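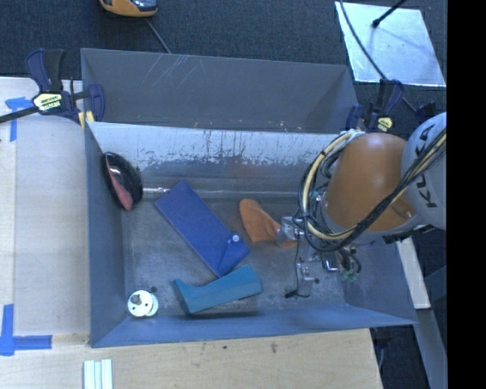 Readers of the first version of this page asked for the cable section to come before the bin section, and one of them put the case plainly: if the loop is wrong, every position you teach afterward will have to be taught again. The order below has been changed to match.

Setting Up and Looking After a Bin-Picking Cell
Revised November 2025

This page covers a single-arm picking cell: one KUKA arm, one metal bin clamped to a bench, and a gripper with wires and hoses running back along the arm. It assumes the arm is already bolted down, mastered and able to jog in all axes. It does not cover vision calibration or grasp planning.

The notes were written for the Suris cell and have since been used on the Fasach cell, which has the same bench height and a different controller cabinet. Where the two differ, the text says so.

Before you start

Put the arm in its park position, well clear of the bin. Switch the controller to manual reduced speed. Close the air supply at the bench valve and let the gripper line bleed down until the gauge reads zero. Lock the valve if the cell is shared.

You will need:
Hex keys for the tool flange and the bracket screws
A torque wrench
Hook-and-loop wrap and wide cable wrap
A straightedge longer than the bin is wide
Blue tape
A flashlight
The cell log

1. Route the cables

The cable bundle has to leave the last fixed point with enough slack to follow the wrist through its full working range. On this cell the slack is carried as one large loop beside the orange link, held together by a wrapped section at the top. One large loop is easier to manage than several small ones, which tend to catch on each other when the wrist turns back.

Lay the cables side by side before wrapping them. Do not twist them together. Start the wrap at the top and leave the loop itself free to open and close.

Jog the wrist slowly to both ends of the range used in the program. Stop at each end and check three things. The loop should not be pulled straight. It should not touch the bin wall. No connector should be carrying load. If the loop pulls straight at one end, feed in more cable from the fixed side and repeat both checks.

Then jog the tool down to the lowest picking height in each corner of the bin. The corners on the arm side are the hard ones, because the link is closest to the wall there and the loop hangs low. On the Fasach cell the loop had to be shortened for the near corner and the program range cut back slightly at the far one.

Mark the wrap position on the cable jacket with a paint pen. When the wrap slips, the mark shows how far.

2. Check the gripper

With air off, move the gripper parts by hand as far as they will go without force. Look for scoring on the metal faces. Light polishing from use is acceptable. A raised burr is not, and it will pull threads from fabric items long before it causes trouble with hard ones. Dress burrs with a fine stone and wipe the face clean.

Check the bracket for bending. Hold the straightedge along its flat side and look for light underneath. A bracket that has hit the bin floor usually bends close to the screws, where the gap is hard to see without the flashlight behind it.

Follow each wire from the tool back to its first tie point. Thin wires that hang near the bracket should have enough length to move but not enough to get under the tool when it presses down. Re-tie them if in doubt.

Check the hoses at their fittings. Pull gently. A hose that slides out was not pushed home or was cut at an angle. Trim it square, push it in until it stops, and pull again. Open the air and listen at each fitting before going on. The Funaline fittings used as spares on the Suris cell need a firmer push than the originals.

3. Set and clamp the bin

Place the bin on the bench with its long wall parallel to the bench edge. Fit a bar clamp at each upper corner, with the pad bearing flat on the metal. Tighten the two clamps in turns, a little on each side. Tightening one fully before starting the other will rotate the bin.

Push hard on the front wall, then on each side wall. If the bin moves at all, loosen both clamps and start over. Extra pressure on one side will not fix a bin that was seated badly.

Put blue tape on the bench at the reference points. A crossed corner mark is better than a single strip, as it gives both directions. Replace the tape when its edges lift, one mark at a time, so that the others still hold the reference.

Check that the clamp handles are outside the path of the arm. Run the approach moves with the bin empty and watch the link as well as the tool. Most contact with a clamp happens well above the gripper.

4. Teach the floor height

Bring the tool down over a clean patch of bin floor until it just grips a strip of paper. Record the height. Repeat near all four corners and in the middle. Enter the highest of the readings as the floor limit, then add the clearance from the cell sheet.

A worn floor is not flat. Scuffs do not matter, but dents do, and a bin that has been in use for months may need its limit set by zone. The Chaiyaporn add-on for the controller allows 6 zones. Without it, use one limit for the whole bin and accept that thin, flat items will be missed in the low spots.

5. Run the test picks

Load the bin with a mixed set: at least one soft item, one flat item and one hard item with an awkward shape. Leave some items close to the walls. A set placed in the middle tells you little about clearance.

Run 35 picks at reduced speed with one hand near the stop button. Watch soft items closely. Fabric can spread under the metal parts and be pinned to the floor, and the arm will read this as a normal contact. If that happens, raise the approach by a small step and shorten the press time before changing the grip force.

If there are no stops, go to program speed and run the same number again. Write the results in the log, including the items used.

6. Routine care

Every shift: look at the cable loop, the clamps and the tape marks. Wipe out the bin.

Every 1000 picks: repeat section 2 in full and check the floor height in the middle of the bin.

After any collision: repeat sections 2, 3 and 4, even if nothing looks damaged. Check mastering before returning to program speed.

Rust specks along the lower edges of a bin can be brushed off dry. Do not oil the bin, as the oil transfers to soft items and then to the gripper.

Fault notes

Fault 19 on the Suris controller means the gripper signal was lost during a move. Check the thin wire at the bracket first, then the tie points, then the connector above the wrapped section.

Repeated misses on one side of the bin point to a shifted bin. Check the tape marks before changing any taught position.

A slow gripper with normal supply pressure points to a kinked hose. The usual place is just below the fitting.

The cable wrap on both cells is due for replacement in December. Part numbers are on the inside of the cabinet door.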